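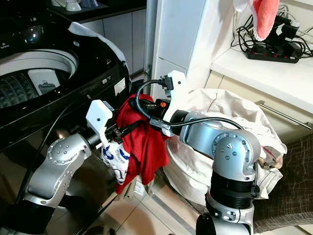 Maximiliano Orellana wrote in to ask why his towels come out stiff when he uses more detergent than his mother ever did, and whether hard water was to blame or just him. His letter covers what most readers ask us, so we have put his questions first and added the others that come up often.

Tuesday, April 12, 2022
By the Zunham Home Desk
9 min read

Is it the water or the detergent?

Usually both. Hard water carries calcium and magnesium, which tie up part of the detergent before it can clean anything. The leftover mix settles in the loops of the towel and dries there. Adding more soap makes it worse if the machine can't rinse it all out.

How do I find out if my water is hard?

If you are on a town supply, the water company will have a hardness figure, often on its website or on the yearly report. In Ilton and most of Zamudio the water is hard. Hivuvley draws from a reservoir and is much softer. People on private wells should buy test strips. Dip one in cold tap water, wait as long as the packet says, and match the color.

How much detergent should I use?

Start with the amount on the label for your load size and water hardness. With a concentrated liquid that is often less than a full cap. Look for the lines inside the cap, which can be hard to see. If there are suds left at the end of the last rinse, use less next time.

Can I get the buildup out of towels I already have?

Yes, in most cases. Wash them on hot with no detergent and a cup of washing soda, if the care label allows hot water. Run a second rinse. Very old towels may need this twice. Don't use washing soda on wool or silk.

What about vinegar?

A little white vinegar in the rinse can loosen mineral deposits. Don't use it every week, as it can be hard on rubber seals and hoses over time. Never mix it with bleach. The two together give off chlorine gas.

Does fabric softener help?

It makes towels feel softer but leaves a coating that cuts down how much water they take up. We leave it out of towel loads.

Is a water softener worth it?

That depends on the house. One Ilton reader paid 600 dollars for a small unit, not counting the plumber, and goes through a bag of salt every month or so. If towels are your only complaint, try using less detergent first.

My towels are still stiff. What else can I try?

Check that you aren't packing the washer too full, and shake each towel out before it goes on the line or in the dryer. Line-dried towels will always be a bit stiffer. Ten minutes in the dryer on low, before or after hanging, takes most of that out.

How often should towels be washed?

Every three or four uses for bath towels, and more often for hand towels. Hang them spread out between uses so they dry all the way.

Get our household letter once a month. Enter your email to sign up. You can unsubscribe at any time.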